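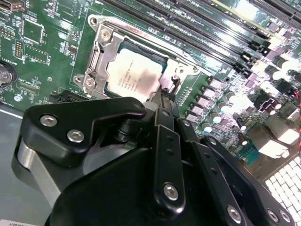
Kuo-hua Ko thinks we should drop the silent auction altogether and just sell raffle tickets at the door. Less paper, fewer clipboards going missing. Told me so twice on the phone tonight while I was trying to eat. I said people dress up for this thing because they like walking past the tables with a drink and pretending to consider the quilt. No answer to that, just a long mmm.

21 September 2021

So. Where things stand with the gala. Almost 200 seats spoken for, which is more than the hall will like. Caterer (Pimentel) wants final numbers and I dont have them. Chicken or the mushroom thing, half the replies didn't tick either box. Will have to call them all. Tomorrow. Or the day after.

Band is settled — Piratum, the four-piece, not the big lineup, we can't pay for horns. They want to start at 8 and I want speeches done by then. Speeches will not be done by then.

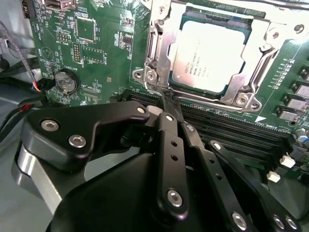
Xeon in its socket, memory slots below.

Skomov sent over the gift basket for the auction, very nice, cheese and a bottle and some kind of fig paste. Zutier still promising the weekend stay but nothing in writing. Been promising since May. If it isn't in my hands by Friday week — no, sooner, the program goes to the printer before that. Leave a blank line for it? Looks awful if it falls through.

Dress code fight again. Card says "garden formal" and two people have already asked me what that means. I wrote it and I dont know. Nice shoes, no heels on the grass, I guess. Should of just put cocktail.

Scholarship kids: both confirmed to come up and say a few words. One of them is nervous, her mother wrote me a lovely note, must anwser it properly and not from the car.

Still to do. Table numbers. Easels. Find the good tablecloths, last seen in my own garage. Ask about parking on the church side. My dress needs letting out, not thinking about that tonight.

Bed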